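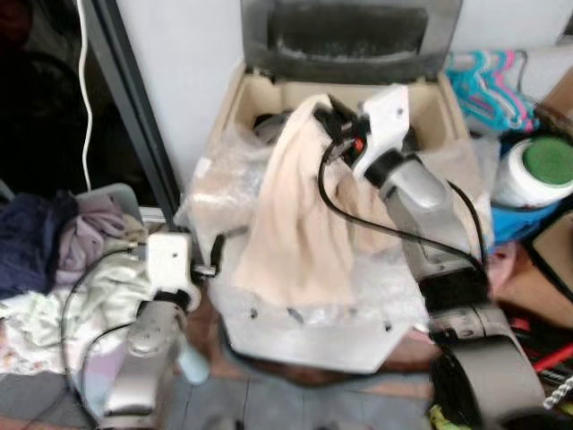 Lifting a towel over an open case, with the cable looped along the arm.

About Gourlay

Gourlay tests and repairs two-arm robots that handle cloth. We work out of a converted house in Sovendale, and most of what comes through our hands is meant for homes: arms that pick up towels, sort clothes and put things into boxes and cases. We do the fault finding, rebuild what needs rebuilding, and write up what we learn for the people who run the machines.

What we do

Customers send us a robot, or a log, or sometimes only a complaint. We set the job up again on a floor with ordinary household things nearby and run it until the fault comes back. A bench with one clean square of fabric will hide most of the trouble we get called about. Clothes in a heap, hinged lids and crinkled packing material bring it out.

The May cable fault

People who find this page are often looking for our report on the cable fault, so the short version is kept here.

In May we were running a towel job on a pair of Estance arms. At cycle 1,275 the right gripper closed on the towel and did not open again. The arm carried on with its programmed move, pulled the towel tight against a case lid, and kept pulling until the joint current limit tripped. The lid hinge was bent. No one was hurt. The operator was standing outside the marked area and pressed the stop, but the arm had already tripped by then.

We first blamed the gripper motor and replaced it. That was a mistake and it cost us four days. The new motor failed the same way after 119 cycles.

The fault was in the gripper cable. It had been clipped too close to the wrist, and each time the wrist turned fully the conductor flexed at the same point. It broke inside the jacket, where it could not be seen. With the wrist straight the connection was good, so every check we did at rest came back clean.

There was a second problem, and we consider it the more serious one. The controller treated a lost gripper signal as "no change" and went on moving.

What we changed

Gripper cables now have a free loop at the wrist and are clipped further down the arm. They are replaced every 600 cycles whether or not they look worn.

A lost gripper signal stops both arms. They hold position until a person clears the fault by hand.

Cables are tested with the wrist moving through its full turn. A test at rest does not count as a pass.

Pull force is limited whenever the gripper is closed on cloth.

After these changes we ran the same job for 2,000 cycles with scheduled cable changes and the fault did not come back. Owners of the Dillberg wrist kit should check their clip position too, as it uses the same routing.

Who to contact

Gayan Siriwardena runs the test floor and wrote the full report. Ask for him if you have a gripper that sticks, drops things or stops answering. Please send the log before you change any parts, and leave the cable clipped the way it was when the fault happened.

Page last updated 6 June 2025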